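Murnside Open Day, Demo Area Safety Check
Date: 4/11/18
Checked by: Savita Kushwaha
Area: Tadum demo room, ground floor, clothes hanging demo

Hi all, my notes are under each line again. Last time people told me they only read the comments, so I've put most of the useful stuff there!

1. Visitor line marked on floor
OK. Fresh yellow tape by the entrance. It's 80 inches from the nearest point either arm can get to, and I measured it twice (the first time I was reading the wrong side of the tape measure). Please don't let the front row creep. They will creep.

2. Room capacity posted
OK. The sign says 59 and it's on the door at eye level now. We have 281 people signed up for the day, so the time slots really matter. If a slot runs over, hold the next group in the hallway and let the Estulby table keep them busy.

3. Emergency stop within reach of operator
OK. Pressed it myself with the arms in slow mode and both stopped. Pressed it again because I like pressing it. The reset key stays with whoever is running the demo, on the lanyard, all day.

4. Second stop button for host
FIX BEFORE OPENING. Works fine, but the cord is so short that the host has to stand with their back to the crowd. Srivastava are sending a longer one. If it doesn't come, we run with two operators and the host just talks.

5. Exits and walkways
OK now. There was a stack of folding chairs in front of the side exit when I came in. I moved them, and then I moved them again after lunch, so whoever keeps putting them back, let's talk.

6. Speed limit set for public demo
OK. Set to slow, with the setting locked. I know it makes the shirt part drag a bit, and I know somebody's going to ask if it can go faster. The answer on the day is no, but they're welcome to stay and chat.

7. Arm cables
OK, with a comment. Each arm has its own thick black cable, and they loop out quite a way when the arms reach forward. Look both of them over between groups, and keep your own feet and bags well away. 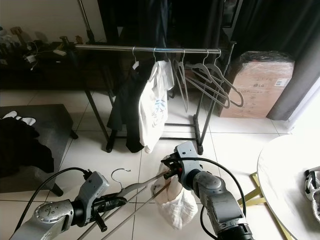 I'd also like the same person doing that look every time, so we don't each assume the other one did it. Put your initials on the sheet by the door, please.

8. Clothes rack stable
OK. Gave it a good shove from each side and it stayed put. If you reload hangers between groups, the arms must be stopped first, every single time, even if it's one shirt and you're quick.

9. Floor
OK. Tiles swept and dry at the time of my check. Wet umbrellas stay in the lobby, it's November and we all know what the weather's like.

10. Small children
Comment only. Kids are very welcome! One adult per child up front, and no sitting on the tape.

11. First aid kit and fire extinguisher
OK. Kit is full, extinguisher tag is in date.

Result: pass once item 4 is sorted. I'll come by before doors open at 0900 to sign it off. Text me if the cord shows up sooner.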